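Hirance desktop arm kit, four months in: read this before you hand it anything sharp

I bought the Hirance kit in February from Jernine, paid 693 for the arm, the gripper and two cameras, and I wanted to love it. Mostly I do! Setup took an evening (Florêncio Antunes from my maker group helped with the calibration) and it tidied markers and glue sticks like a champ. Then we got to scissors.

The job is simple on paper: pick them up by the handles, carry them over to a mesh pen holder, drop them in point down. I'd run it 40 times with no fuss. On the next run the gripper closed, lifted, and the software threw a "grasp lost" fault halfway across. Fine, things slip. But instead of stopping, the arm opened wide and swung home at full speed, and the scissors went skidding over the counter toward my hand. No blood, big fright.
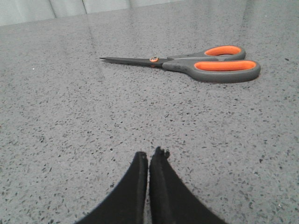 Wrist camera view, scissors closed on the counter and the fingers still short of them.

The fingertips are my other gripe. The right one has gone rough and a bit frayed along the top while the left is still nicely rounded, and I suspect that uneven grip is half the trouble. Jernine sent a new pair free, but the fault recovery is a software thing and new tips won't fix it. Vasco Mota at their support desk was kind about it and told me to set "on fault" to hold position — it ships set to go home, and it's buried eight menus deep (okay, it feels like eight).
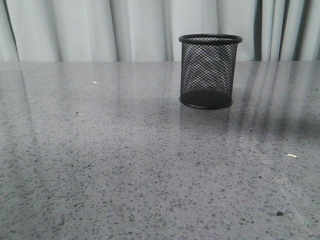
The drop-off target from the fixed camera: mesh pen holder, nothing in it.

With hold switched on I've had two more lost grasps and the arm froze both times, exactly what I wanted from day one. I still keep the stop button by my left hand and my fingers off the counter.

Three stars. Great for markers, and I'd buy it again if they changed that default. Updated 12th June after the new tips arrived.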